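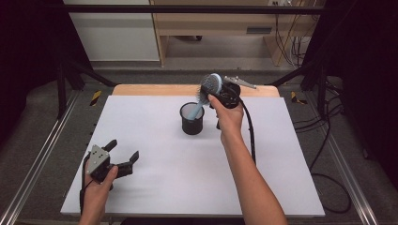

Visita ao laboratório de restauro Zurkik, em Ivska

O laboratório Zurkik abre as portas ao público uma vez por ano, em janeiro, e as inscrições costumam esgotar depressa. Desta vez consegui lugar no grupo da manhã. Éramos 17, quase todos ligados a cineclubes ou a escolas de cinema, e a entrada foi às dez.

O edifício fica a uns minutos a pé da estação de Ivska, numa antiga fábrica de malhas. Não há placa na rua, só o nome na campainha. Deixam-se os casacos e as malas num cacifo à entrada e recebem-se capas para os sapatos. Nas salas onde há película aberta não se pode levar água nem comida.

A receção das bobinas

A visita começa onde começa o trabalho. Obadia Mohamedi, responsável pela inspeção, tinha sobre a mesa de luz um rolo de 35 mm com sinais claros de encolhimento e explicou como se mede a distância entre perfurações antes de decidir se a cópia pode ou não passar numa máquina. Quando o encolhimento é grande, o rolo vai para uma mesa manual e é visto à mão, metro a metro.

O cheiro a vinagre sente-se logo ao abrir certas latas. Mohamedi passou-nos uma delas, já vazia, para quem quisesse confirmar. O laboratório tem neste momento 383 latas à espera de inspeção, a maior parte vinda de duas salas de província que fecharam e de uma distribuidora que deixou de ter armazém. Cada lata recebe um número e uma ficha em papel. A ficha só passa para o computador depois de a bobina ser vista até ao fim, porque as etiquetas antigas enganam muito: há segundas partes dentro de latas de primeiras, e há trailers colados no fim de longas-metragens.

Limpeza e digitalização

A limpeza faz-se numa sala mais pequena, com extração de ar forte e bastante ruidosa. Perdi parte da explicação por causa disso. O que retive é que as colagens antigas são todas refeitas antes do banho e que esta é a fase mais demorada quando a cópia circulou muito.

O scanner, um Orbridge, está numa sala escura ao fundo do corredor e só se vê através de um vidro. A película corria devagar e o técnico parava de vez em quando para verificar a tensão. Perguntei se digitalizam o som em separado. Sim, quando a pista ótica está em pior estado do que a imagem, e nesse caso o trabalho segue para um estúdio exterior.

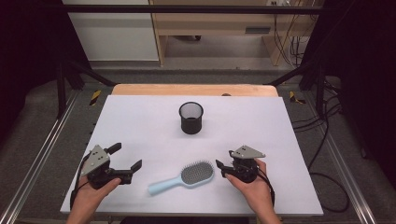
Última atualização desta página: janeiro

O caso de «Zou»

A parte mais interessante da manhã foi dedicada a um único filme. «Zou» é uma longa-metragem rodada com poucos meios e actores não profissionais, que teve uma estreia discreta e depois desapareceu. O negativo perdeu-se. Restam três cópias de exibição, todas incompletas, e o laboratório está a montar uma versão a partir delas.

Ornella Fabbri dirige este restauro e mostrou-nos 6 minutos já corrigidos, projetados ao lado do material de origem. A diferença maior está na cor. As três cópias tinham virado para o magenta em graus diferentes, e no mesmo diálogo saltava-se de uma para outra de plano para plano. Fabbri trabalhou com fotografias de rodagem e com as notas do diretor de fotografia, guardadas pela família, para chegar a um tom comum. Disse que os riscos mais fundos vão ficar visíveis nalguns planos, pois a correção automática apagava também a chuva.

Houve uma discussão curta sobre o final. Uma das cópias tem um plano a mais, com a protagonista a atravessar uma ponte, que não consta da lista de montagem. Fabbri inclina-se para o deixar de fora e incluí-lo como extra. Um dos visitantes, professor de montagem, defendeu o contrário. Por mim, deixava-o de fora, embora seja um plano bonito.

A sala de projeção

No fim passámos à sala de projeção, com 52 lugares e um projetor de 35 mm ainda em uso. Vimos uma bobina de um documentário sobre a apanha da azeitona, sem restauro nenhum, para comparação. Os bancos são duros e a sala é fria – convém levar camisola, já que os casacos ficam no cacifo.

A sala recebe sessões abertas na primavera, com bilhete comprado à porta. O programa ainda não estava fechado. Fabbri espera ter «Zou» completo a tempo da última sessão, mas não quis prometer.

Informações práticas

A visita é gratuita, dura duas horas e meia e faz-se em grupo. A inscrição é por correio eletrónico e a confirmação demora – a minha chegou na véspera. Há escadas entre a limpeza e a digitalização e o elevador é só de carga, pelo que quem tiver dificuldade em subir deve avisar ao inscrever-se. As fotografias são permitidas na receção das bobinas e na sala de projeção, sem flash. Para almoçar há um café do outro lado da rua, que fecha a cozinha às duas.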